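Tomine Cell: Teaching by Hand and by Remote Control
Frequently asked questions

Do I need to write code to teach a task?
No. You move the arm through the task and the software records it. Most new users save their first recording on the first day.

Should I guide the arm by hand or use the Drimar remote?
Guide by hand for big, simple moves such as reaching over the table. Use the remote when a part has to go into a tight space and your own hands would block the view.

What does the desktop computer task involve?
It covers the hard drive, the CPU and the memory. The tower lies on its side with the side panel off, and the parts tray goes on the table to its left. Drives are handled in their blue plastic caddies.

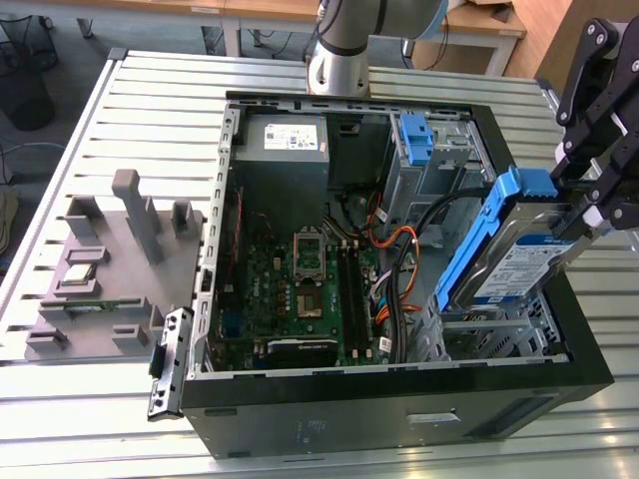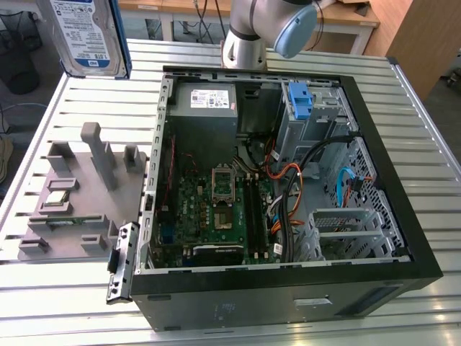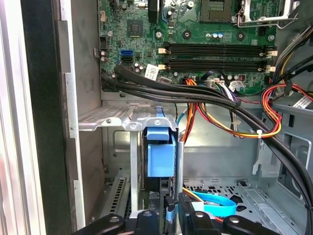
How many recordings does one task need?
Start with three good ones per part. Add more if you plan to change where the tower sits.

What if I make a mistake while recording?
Small corrections are fine and can stay in. If you drop a part or bump the case hard, press Discard and start again from the home position.

Can two people share one task file?
Yes. Each person records under their own login and Nustard merges the sessions when you press Build.

Why did I get error 2316?
The remote lost its link to the arm for too long. Check the cable at the Gaete control box, then restart the session. Recordings you already saved are kept.

When are updates released?
On Monday mornings. Finish any open session before you install one.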